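Checking the cable first
27/06/2024

Henok Wako was on the far side of the room when the left arm stopped responding. It had been told to come down to the table, open and wait. It came down and opened, then carried on drifting sideways with the motors live.

"It wasn't fast," he says. "But I had said stop and it hadn't stopped. That's a fault, whatever the speed."

Wako and Adanech Gebretsadik run the tabletop arms at Stuvura, where they practise ordinary kitchen and desk jobs. A run starts with the gripper open over bare wood, and the operator watches the view from the wrist.

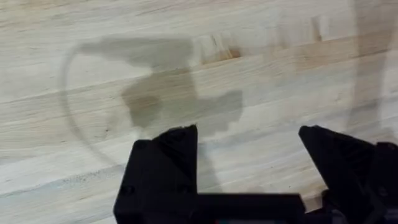 On the day of the fault that view froze. The log shows 36 seconds with no new picture, while the controller went on treating the last one as current. Gebretsadik found the cause the next morning: a cable connector that had worked loose after 889 runs.

"I'd checked the software twice by then," she says. "I should have started with the plug."

The emergency stop did work. Wako reached it and the arm went dead, with no damage apart from a scuffed finger pad. What bothered them both was that he had to walk to it.

The controller now cuts power if the picture is late, and there is a second stop button at the operator's seat. Connectors are checked by hand before the table is set out.

"It adds a few minutes - people grumble," Gebretsadik says. "I'd still like them to do it." 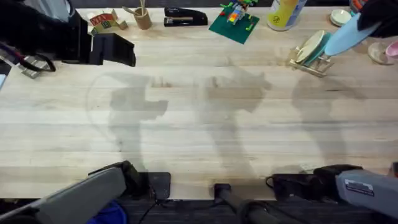

What happens in July

Tolera Admasu will repeat the test with the cable pulled out on purpose, 49 times on each arm. Wako wants the results before anyone works within reach of the table again.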